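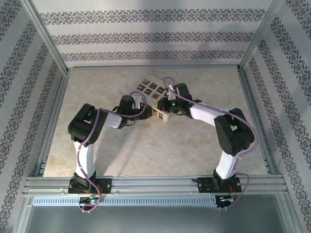
Figura 4-1. Caja pequeña de color crema sobre superficie de aspecto jaspeado.

Inicio Normativa Guías Formularios Depósito Contacto
Buscar en este manual Introduzca un término Buscar

4. INSTALACIÓN Y ALTA DE CAJAS PEQUEÑAS EN EL DEPÓSITO

4.1 Objeto

La presente sección regula el alta, el etiquetado y la colocación de las cajas pequeñas que ingresan en el Archivo de Sorkham. Se aplica a los fondos de correspondencia, a las colecciones de fichas y a las series fotográficas de formato reducido. Las cajas de gran formato y los tubos para planos se rigen por la sección 5.

El personal que realice estas operaciones deberá disponer de usuario activo en la aplicación de inventario Pistetti. Las altas de usuario se solicitan a Jolanta Adamczyk, responsable del registro.

4.2 Preparación del puesto

1. Despeje la superficie de trabajo y límpiela con un paño de microfibra seco. No utilice productos con amoníaco ni toallitas perfumadas.

2. Lávese las manos y séquelas por completo. Para el material fotográfico son obligatorios los guantes de nitrilo sin polvo.

3. Compruebe en el termohigrómetro de la sala que la humedad relativa no supera el 49 %. Anote la lectura en la hoja de control.

4. Inicie sesión en Pistetti y seleccione el menú Ingresos > Unidad de instalación > Nueva.

PRECAUCIÓN. Si la lectura del termohigrómetro supera el valor indicado, suspenda la operación y comuníquelo a la jefatura de depósito. Los documentos deberán permanecer en su envoltorio de origen hasta que se autorice su apertura.

4.3 Comprobación de la caja

1. Examine las esquinas, la base y la tapa. Rechace las unidades que presenten aplastamientos, manchas o restos de adhesivo.

2. Verifique que el lote figura en la relación de suministros aceptados. Los lotes del proveedor Brevholm anteriores a la última revisión de la relación no deben emplearse para fotografía.

3. Deje la caja separada de la documentación mientras se completa la ficha de ingreso.
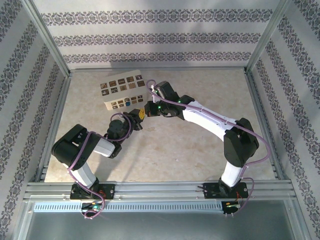
Figura 4-2. Caja de color hueso al fondo del tablero, a la izquierda, en posición ligeramente girada.

4. Introduzca las medidas exteriores en el campo Formato. La aplicación asigna de manera automática el tipo de balda compatible.

Nota: cuando el campo Formato aparezca bloqueado, la ficha está siendo editada desde otro puesto. Espere a que se libere; no cree una ficha duplicada.

4.4 Introducción de los documentos

1. Retire clips, grapas y gomas elásticas. Si una grapa está oxidada y adherida al papel, no la fuerce: aparte el documento y tramite el formulario de conservación.

2. Agrupe los documentos en carpetillas, con un máximo de 8 carpetillas por caja.

3. Numere cada carpetilla a lápiz, en el ángulo superior derecho. Queda prohibido el uso de bolígrafo, rotulador o etiquetas adhesivas sobre las carpetillas.

4. Coloque las carpetillas en orden ascendente. Si queda espacio libre, complételo con un separador de cartón neutro para que los documentos no se curven.

5. Cierre la tapa sin ejercer presión. Una tapa que no asienta indica exceso de contenido, y en tal caso deberá abrirse una segunda unidad.

4.5 Etiquetado

La etiqueta se imprime desde la propia ficha, mediante la opción Signatura > Imprimir. Contiene el código de fondo, el número de caja y las fechas extremas. Para el fondo Grabowska, que consta de 186 unidades, se mantendrá además la signatura antigua entre corchetes, tal como figura en el inventario mecanografiado.

1. Imprima una sola etiqueta y contraste sus datos con la pantalla.

2. Fíjela en el frente de la caja, centrada y paralela a la base.

3. Lea el código con el terminal portátil. El estado de la ficha deberá pasar de Pendiente a Instalada.

PRECAUCIÓN. No despegue una etiqueta ya fijada. En caso de error, anule la signatura en Pistetti y solicite una caja nueva.

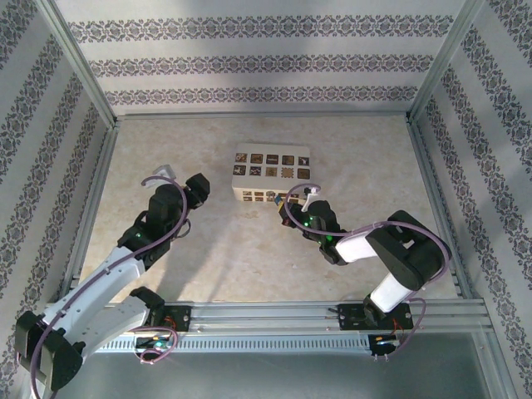

4.6 Colocación en balda

1. Traslade las cajas en carro. No se permite transportar a mano más de una unidad por trayecto.

2. Sitúe la caja con la etiqueta hacia el pasillo y compruebe que no sobresale de la balda.

3. No apile cajas pequeñas sobre unidades de mayor formato.

4. Registre la ubicación en el terminal: módulo, cuerpo y balda, por este orden.

4.7 Revisión periódica

Las cajas instaladas se revisan cada 6 meses. La revisión de enero incluye el recuento completo de la serie y la sustitución de las etiquetas ilegibles. Las incidencias se remiten a Irena Tomaszewski, jefa de depósito, mediante el formulario disponible en el apartado Formularios, con indicación de la signatura y del módulo afectado.

Las solicitudes recibidas después de las 14:00 se tramitan el siguiente día hábil.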